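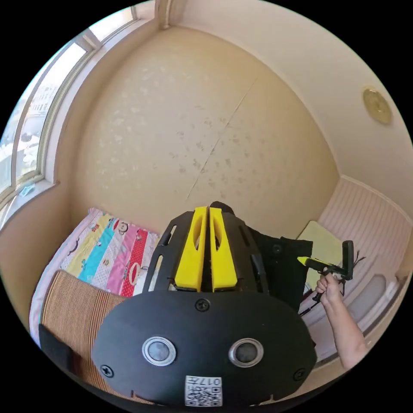

Soylu 見学・体験の日 よくあるご質問

シェア 46　コメント 3

Soyluの見学・体験の日に関心をお寄せくださって、ありがとうございます。お申し込みの前に、あるいはお申し込みのあと「そういえばあれはどうなんだろう」と思われたときに、のぞいていただけたらと思って作っているページです。窓口のTrinh Đỗ(チン・ドー)が、メールやお電話でいただいたご質問をもとに書き足しているうちに、ずいぶん長くなってしまいました。お茶でも飲みながら、気になるところだけ拾い読みしていただければ十分です。

■ 当日の内容について

どんなことをする会なのですか?

Soyluは、家の中の仕事をロボットに覚えてもらうための「お手本」を集めている作業場です。お手本といっても難しいものではなくて、人が手持ちのグリッパー(先に二本の指がついた、ものをつまむための道具です)を握って、ふとんを整えたり、クッションを置き直したり、脱いだ服をまとめたりします。その動きを記録して、ロボットの学習に使うわけです。見学・体験の日には、まず担当者が部屋で作業するところを見ていただいて、そのあとご自分でも道具を握っていただきます。見るだけのつもりで来られた方が、最後まで道具を放してくださらなかったこともあって、こちらとしてはうれしい悲鳴でした。

ロボットが自分で動いているところは見られますか?

はい、後半に見られます。一階の実演室に、Jillexという名前のアームを置いています。二階で集めたお手本を学習したアームで、タオルをつまんで、かごに入れるところまでをお目にかけます。ただ、正直なところをお伝えしておきますと、とてもゆっくりですし、失敗もします。先月は三回続けてタオルを床に落としまして、小学生の方から「がんばれー!」と声援をいただきました。なめらかな動きを期待して来られるとがっかりなさるかもしれませんが、途中で考え込むような間があったり、つかみ直したりするところに、かえって見入ってしまう方が多いようです。

なぜ寝室でやるのですか? 工場や研究室のような場所を想像していました。

このご質問は本当によくいただきます。二階には、ふつうのお宅とほとんど変わらない小さな部屋をいくつか作ってあって、寝室はそのひとつです。ふとんや枕、クッションのようなやわらかいものは、毎回かたちが違います。昨日と同じように置いたつもりでも、しわの寄り方ひとつで見え方がまるで変わってしまうので、ロボットにとってはなかなかの難題なのです。柄のにぎやかな掛けものなどは、模様としわの区別がまた難しいところです。何もない白い机の上でばかり練習していると、人の暮らしている部屋に入ったとたんに困ってしまう、とEugeniusz(エウゲニウシュ)がよく話しています。エウゲニウシュ・シュチェパンスカ(Eugeniusz Szczepańska)は記録の設計をしている者で、当日の解説もたいてい彼が受け持ちます。話し出すと長いので、お時間が気になる方は遠慮なく手を挙げてください。慣れておりますので、気を悪くしたりはいたしません。

道具は重いですか? 握力に自信がありません。

片手で持てるものですが、ずっと腕を上げていると、やはりだんだん疲れてきます。体験では一回の作業を短く区切って、合間に必ず置いていただくようにしています。椅子に座ったままでもできますし、左手で持ちたい方は左手でかまいません。軽いクッションをつまむだけの課題もご用意していますので、握力に自信のない方も、どうぞ気軽に申し込んでください。両手に一つずつ持つ課題もあるのですが、こちらは慣れてからのお楽しみということで、ご希望があれば担当者がお手伝いします。

上手にできないと、迷惑になりませんか?

なりません、どうかご安心ください! 体験中の記録は練習用として別に扱っていて、ロボットの学習に回すことはありません。つまみそこねても、落としても、途中で笑ってしまっても大丈夫です。ちなみに私は、初めて握った日に枕カバーを裏返すだけで77回もやり直しました。エウゲニウシュがその回数をいまだに覚えていて、新しいスタッフが来るたびに話すのです。ですから、一度や二度うまくいかなかったくらいで申し訳なさそうなお顔をなさらないでください。

コツはありますか?

担当者の手つきを見ていると、みなさん「思ったよりゆっくりですね」とおっしゃいます。コツといえるのは、たぶんそこです。急いで閉じない、つまんでから一呼吸おく、それから持ち上げる。あとは、つかみたいもののほうへ道具の先をまっすぐ向けてあげることでしょうか。手首だけでひねろうとすると行き詰まりやすいので、体ごと回り込むつもりで動いてみてください。お子さんは教えなくても自然にそうしていて、大人のほうが苦労しているのをよく見かけます。

■ お申し込み・料金

参加費はかかりますか?

大人の方はお一人3,000円、中学生以下の方は無料です。お茶とお菓子の代金も入っています。当日、受付で現金かカードでお支払いください。領収書が必要な方は、お申し込みのときに宛名を書き添えてくださると、受付でお待たせせずに済みます。学校の授業としていらっしゃる場合は料金の考え方が違いますので、先に窓口までご相談ください。

見学だけでもいいですか?

もちろんです。二階の体験の時間は、廊下の長椅子に座って見ていただいてもかまいませんし、一階に下りてアームのそばで過ごされる方もいらっしゃいます。料金は同じになってしまうのですが、その分、お菓子をどうぞたくさん召し上がってください。

何歳から参加できますか?

見学に年齢の制限はありません。道具を握る体験は、小学一年生からとさせていただいています。小学生の方には大人の方がお一人付き添ってください。赤ちゃん連れの方には一階の奥の部屋を開けますので、授乳やおむつ替えにお使いください。ベビーカーは受付でお預かりします。

満席でした。キャンセル待ちはできますか?

できます。申し込みのページで「キャンセル待ち」を選んで送ってください。空きが出たら、前の日の夕方までにお電話を差し上げます。五月はとくに混み合っていて、せっかくお申し込みくださったのにお断りする方が多く、心苦しく思っています。秋には回を増やす方向で相談しているところですので、もう少しお待ちいただけるとありがたいです。

都合が悪くなったときは?

わかった時点で窓口にひとことお知らせください。キャンセル料はいただきません。当日の朝に熱が出た、お子さんが急に行きたくないと言い出した、そういうことはどなたにもありますから、どうぞお気になさらず。次の回に振り替えることもできます。

■ 当日の服装・持ちもの

どんな服装で行けばいいですか?

ふだん着でお越しください。二階の部屋は靴を脱いで上がりますので、脱ぎ履きしやすい靴だと楽です。それから、袖口が大きく広がった服は、道具のまわりのケーブルに引っかかりやすいようです。腕まくりのできるものか、細めの袖のものをおすすめします。長いネックレスは、体験の間だけ外していただいています。爪が長くても、道具を握るのに差し支えはありません。

スリッパはありますか?

ご用意していますが、畳んだふとんの上などに膝をつくこともあるので、靴下のままの方が多いです。冬場は床が冷えますから、厚手の靴下をお持ちになるといいと思います。

写真は撮ってもいいですか?

ご自分やご家族が道具を握っているところは、ぜひ撮ってください。一階のアームも、動画も含めて撮っていただけます。ほかの参加者の方が写りそうなときは、ひと声かけてくださると助かります。二階の作業机のパソコン画面だけは、撮影をご遠慮いただいています。どこからが画面でどこまでが机なのか、その場で迷われたら、近くのスタッフに聞いてください。

飲みものを持ち込めますか?

一階ではご自由にどうぞ。二階は、ふたの閉まる水筒やペットボトルならかまいません。以前、私が寝室の課題中に麦茶をふとんにこぼして、その日の午後の予定をすっかり変えてもらったことがありまして、それ以来この決まりになりました。

■ 記録のこと

体験中、私の顔や声は記録されますか?

体験の時間に記録されるのは、道具の側から見た映像と、指の開き具合や動きの数値です。音声は記録していません。道具を顔のほうへ向けると、お顔が映ることはあります。体験で残った記録は、その日のうちに消しています。「うちの子が何をしたのか、あとで見せてほしい」とおっしゃる方もいらっしゃるのですが、そういうわけで翌日にはもう残っていません。ご覧になりたい方は、体験のすぐあと、帰られる前にお声がけください。一緒に再生してみましょう。

映像がまるく、ゆがんで見えるのはなぜですか?

再生をご覧になった方が、まず不思議そうになさるところです。とても広い範囲が映るレンズを使っているので、まっすぐな窓枠や天井の線が、弓なりに曲がって見えるのです。手もとだけでなく、部屋のどこにいるのかもわかるように、という考え方なのだそうです。最初は酔いそうになりますが(私はなりました)、見ているうちに慣れてきます。気分が悪くなったらすぐ目を離して、廊下の窓を開けますので外の空気を吸ってください。

道具についている番号は何ですか?

一台ずつ番号をつけて管理しています。どの道具で記録したものかがあとからわかるように、作業を始める前に番号を控えているのです。体験のときにも、お渡しする道具の番号を担当者が読み上げます。お子さんの中には、前に来たときと同じ番号を使いたいとおっしゃる方もいて、点検中でなければできるだけお渡しするようにしています。

これまでに何人くらいの方が来ましたか?

この春までに209人の方にお越しいただきました。ご近所の方がいちばん多くて、そのほかに学生さん、介護のお仕事の方、それから「定年になったので前から気になっていたところに行ってみることにした」という方もいらっしゃいました。介護施設にお勤めの方からは、シーツの端の持ち方について逆にたくさん教えていただいて、そのあと課題の手順を少し変えたほどです。

■ 場所と時間

どうやって行けばいいですか?

バス停「Serkgate前」を降りて、クリーニング店の角を曲がった坂の途中です。一階が白い引き戸になっています。地図アプリで「Soylu」と検索すると、坂の下の駐車場のあたりに印が出てしまうことがあるようで、何人かの方が駐車場から心細そうにお電話をくださいました。そのまま坂を少し上っていただければ、引き戸が見えてきます。

駐車場はありますか?

敷地には一台分だけあり、車いすをお使いの方や足もとに不安のある方に優先してお使いいただいています。ほかの方は、坂の下の有料駐車場をご利用ください。自転車は建物の横に止められます。

車いすでも参加できますか?

一階は段差なしで入っていただけます。二階へは階段しかなく、申し訳ありません。前もってお知らせくださった場合は、道具一式と寝具を一階に下ろして、実演室のとなりで同じ体験をしていただけるように支度します。これまでにも何度かそうしていて、荷物を下ろすのはスタッフの朝の運動だと思っていますから、どうぞ遠慮なさらないでください。

時間はどのくらいかかりますか?

午後一時半に受付を開けて、二時に始まります。終わりは四時の予定です。予定、と書いたのは、最後の質問の時間がたいてい延びるからです。お急ぎの方は四時ちょうどに失礼なさって大丈夫ですし、ゆっくりなさりたい方は五時まで一階にいていただけます。

遅れて着いたら入れてもらえますか?

入れます。二階の作業を見ている途中でしたら、きりのいいところまで一階で少しお待ちいただいて、それからご案内します。坂道を走って来られる方がいらっしゃるのですが、夏場はとくに危ないですから、歩いていらしてください。

■ そのほか

英語で参加できますか?

できます。エウゲニウシュの解説は、もともと日本語と英語が入り混じっています。ベトナム語は私がお手伝いできます。ポーランド語でしたら、エウゲニウシュがたいへん喜びますが、話がさらに長くなることをお含みおきください。

体験して楽しかったので、この仕事をしてみたいのですが。

とてもうれしいお申し出です! 記録の担当者は年に二回募集していて、経験は問いません。几帳面な方、同じことを少しずつ変えながら繰り返すのが苦にならない方に向いていると思います。募集が始まるとMomhamというお知らせ便でご案内しますので、受付の用紙にメールアドレスを書いていってください。Momhamには次回の見学・体験の日の予定と、ときどき私のお菓子の失敗談も載っています。

自宅のふとんやクッションを持って行って、ロボットに試してもらえますか?

クッションやタオルなど、手で提げられる大きさのものなら、一階のアームで試せます。ふとんは置く場所がなくて、今のところお受けできません。つかめるかどうかはやってみないとわかりませんので、大切な品はお避けください。前に、おばあさまの手編みのひざ掛けを持って来られた方がいらして、スタッフ一同、気持ちが縮み上がってしまって、結局アームには渡さずに皆で眺めさせていただきました。

ここに載っていないことを聞きたいときは?

申し込みのページの下にある問い合わせ欄か、お電話でどうぞ。お電話は午前十時から午後四時まで、私かエウゲニウシュが出ます。二階で両手がふさがっていて出られないこともありますが、その日のうちにかけ直しますので、お名前と番号を残しておいてください。

シェア 46　コメント 3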